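Home Jobs Places Visit us News Contact
Search this site Enter keywords Go

Breakfast and table service assistant - Mivel House

Part time, permanent. 32 hours a week, mornings. Posted May 20, 2023.

Mivel House is a small residential training and meeting centre with bedrooms on two floors, a dining room on the ground floor and a kitchen behind it. Guests come for courses, usually for two or three nights, and most of them eat with us in the morning. We are looking for one person to set the tables, put out the bread and pastries, serve at the counter and clear up afterwards.

You would work with our kitchen manager, Gwenaël Huet, and report to him. The post is open because we are splitting one long shift into two shorter ones. The person now doing the whole of it is staying on and will take the afternoon half.

What the job involves

The shift starts at 6.15 am. The baker's delivery comes to the back door at about 6.30 and has to be checked against the order sheet and signed for. We take croissants, rolls and a sliced seeded loaf. If something is short, you ring the bakery and write it in the book by the telephone.

The dining room is laid before the first guests come down at 7.30. We lay every place by hand. A place setting at breakfast is a cloth mat, a plate, a mug and cutlery. Guests eat at tables for two or for six, and the number for the day is on the sheet that the front desk leaves in the kitchen the evening before. Please lay for the number on the sheet and keep two spare settings on the sideboard.

Bread and pastries are put out on trays, a few pieces at a time, and topped up from the kitchen. We would like a tray to be refilled before it is bare, but we do not want it piled high, as what is left on the trays at the end cannot go back in the boxes. Everything is moved with tongs. This applies to staff as well as guests, and also in the kitchen when nobody is looking. Tongs that have been dropped, or put down on the floor or a chair, go to the wash and are replaced with clean ones.

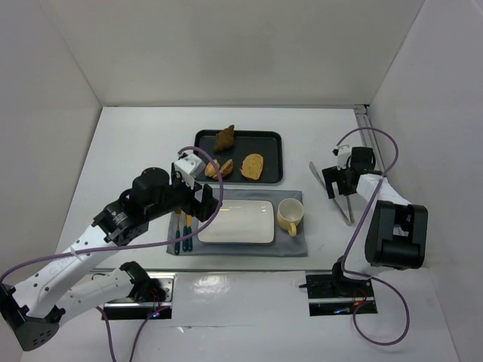

Many of our guests do not want to queue, and some cannot easily carry a plate and a mug together, so we also serve at the table. You would ask what they would like, bring it to them and put it on the plate in front of them. A pastry should arrive in one piece. Croissants are easily crushed by anyone in a hurry, and we will show you how to lift them from underneath.

Hot drinks are made at the counter. There is a filter machine and an urn for tea, and both are simple to use. Mugs go on the right of the plate. We do not fill them in advance.

Breakfast ends at 9.30. After that the work is:

- clearing plates, mugs and cutlery to the kitchen
- running the dishwasher and putting things back in their cupboards
- shaking out the mats, and sending any that are stained to the laundry
- wiping the tables, the counter and the trays
- checking the cutlery drawers and taking out anything bent or marked
- sweeping the dining room and the passage to the garden door
- laying up for lunch when a course has booked it

You would also help with the monthly count of crockery and linen, usually in the last week of the month. The next full stocktake after that is in March. Last time the list came to 1,588 items, including teaspoons, and it took two people most of a morning. You will be paid for any time it runs past your shift.

A few times a year Mivel House lets the dining room for an outside event, and the largest of these seats 200 in the room and on the terrace together. Extra staff come in for those days. You would be asked to help, but it is not compulsory and the hours are on top of the normal ones.

What we are looking for

You do not need a catering certificate. Experience in a café, hotel, school kitchen, care home or similar would be useful, and so would experience of looking after a large household. We can train the right person in the rest.

We do need someone who:

- can be at work for 6.15 am, including on some weekends
- is able to stand and walk for most of a shift
- can lift a full crate of crockery, or will ask for help with it
- has enough English to read labels and order sheets and to answer guests' questions about food
- is polite to people who have just got up

You must take allergens seriously. The bakery sends a sheet with each delivery and it is kept in a folder on the counter. If a guest asks what is in something and you are not sure, look at the folder with them or fetch Gwenaël. Please never guess. Seeded bread has its own tray and its own tongs at service, and we will expect you to keep to this.

A basic food hygiene certificate is needed within the first two months. If you do not have one we will book the course and pay for it, and the day counts as a working day.

Pay and conditions

The hourly rate depends on experience and is given in the information sheet, which you can ask for before applying. We pay monthly. Weekend shifts are paid at a higher rate - normally you would work every other weekend, with the days off in lieu agreed in advance.

The normal shift is six hours and twenty-four minutes, with a paid break of twenty minutes after the dining room closes, and five shifts make up the week. Breakfast is provided, and lunch on days when the kitchen is serving it. We supply aprons and two shirts. You would need your own dark trousers and flat closed shoes with a sole that grips.

The rota is drawn up 4 weeks ahead. Swaps are allowed if both people agree and it is written on the rota in the office. Holiday is the statutory amount plus the week between Christmas and New Year, when the house is closed.

There is a three-month trial period with a meeting at the end of each month. These meetings are short and are meant for you to raise things as well as for us.

Getting here

Mivel House is on the Gosex road, a quarter of an hour on foot from the station. The first bus from town gets to the stop opposite the gate at 6.05, which leaves time to change. It does not run that early on public holidays. Staff who work on those days either share a car or claim for a taxi. There is a covered rack for bicycles by the kitchen door and a small car park at the side. Please do not park in front of the bins.

How to apply

Send a letter or an email to Kaan Aydoğan in the office. One page is enough. Tell us what work you have done, paid or unpaid, when you could start and whether there are any days you can never do. Please give the name of one person we can ask about you. A CV is welcome but we do not insist on it. Handwritten letters are fine and can be left at the front desk.

We will read applications as they come in and reply to all of them. People we would like to meet will be invited for a morning, with a short talk in the office first and then an hour or so in the dining room. You would lay a few places, put out a tray of bread and serve a colleague at a table. Wear something comfortable. The morning is paid at the starting rate and travel costs are refunded if you bring the tickets.

If you need anything arranged for the visit, such as a later start, a chair or someone to interpret, tell Kaan when you reply to the invitation.

Questions about the work itself can be put to Gwenaël Huet, who is easiest to reach by telephone between 10.30 and noon. Questions about pay, hours and contracts should go to the office. The advertisement will stay on this page until the post is filled.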